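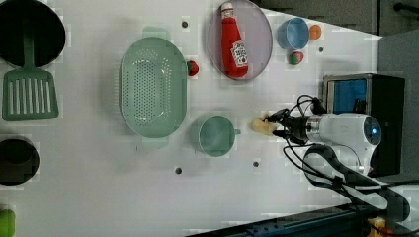

How many demonstrations does a person need to give before a robot can repeat a simple tabletop task?

In our work the figure settled at 129 for a single pick-and-place task, with one operator and one table. A second operator raised the requirement, and new objects raised it again.

I have received this question in several forms following my post in May on remote control, and a fuller account seems appropriate. Our group records every demonstration by teleoperation. The operator holds a hand controller, the arm follows, and the software stores the joint positions together with the camera views. Guiding the arm by hand was our earlier method. It gave smoother paths, but the operator's own arms appeared in much of the recorded video, and those recordings were of limited use for training.

The present set of tasks uses toy kitchen items. They are light, they tolerate being dropped, and they can be replaced at small cost. Small pieces of toy food have proved the most demanding. An operator who closes the gripper too early pushes the piece away, and the correction that follows becomes part of the record. Parvathi Pai, who trains our operators, recommends a short pause above the object before the final descent. I was doubtful of this advice, as a pause can teach the robot to hesitate. After reviewing 57 of her recordings I withdrew the objection.

The layout of the table must be changed between demonstrations. In our first collection, named Kartha, it was changed too seldom. The trained policy reached for the place where the cup usually stood, whether or not a cup was there. We discarded 243 recordings and began again under the name Drotalia, with a written rule that at least three objects move before each new attempt.

Failed attempts are now kept as well, under a separate label. Hema Suvarna argued for this over several meetings. A recording in which the operator misses, withdraws and tries again contains information that a clean recording lacks. It remains to be decided how many of these should enter the training set, and our results to date do not agree with one another.

Operator fatigue also deserves mention. Sessions are limited to one hour. Beyond that point the movements become abrupt and the grasps less centered, and the operator is often the last to notice.

Readers have also asked whether the recordings will be released. A decision rests with Brerkico, which supports the work, and I will post a notice when it has been made.

14 Jul 2022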